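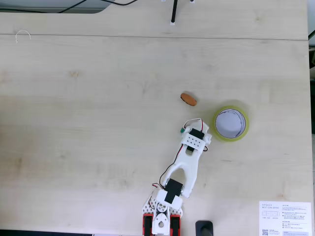

Slide 1: a desk with a roll of tape on it

Good afternoon, and thank you for coming back after lunch, I know the sofas out there are very comfortable. (Wait for the door to close.)

My talk is called "The Top of the Desk," and I'm going to spend the whole of it on a surface most of us only look at when we've lost something on it. I run the home office classes at Plumunent, and I must have talked to more people about their desks than about anything else in my life, my own family included!

Leave the slide up for a bit. Let them look at the wood.

Start with the color. I do love a pale top like this one. Small things show up on it, so your roll of yellow-green tape is right there when you reach for it. On my old dark desk at Drikent I once bought the same eraser three times.

Then the seam. Point to the line running across toward the back, with the narrow panel behind it. I use a line like that as a border, and I teach it that way too: cables and stands live behind it, and the big part in front is for whatever you're working on today. If your desk has no seam, a strip of masking tape does the job, and you can peel it off when the habit has stuck.

Tell the Vörös story here if we're on time. (The drawer with 48 glue sticks. Don't rush it, they always laugh at the lids.)

Now the numbers from our spring class. We had 236 people sign up, and 200 of them sent in the one-week sheet. The thing they wrote down most often as "out of place" was tape. Scissors came second, which surprised me, I'd have bet on pens.

Ask for hands: who knows where their tape is at this minute? Give them time, somebody always wants to tell you about the garage.

Handouts are on the table by the door, the Tuken checklist is on the back page. Questions until 3:15, then they need the room.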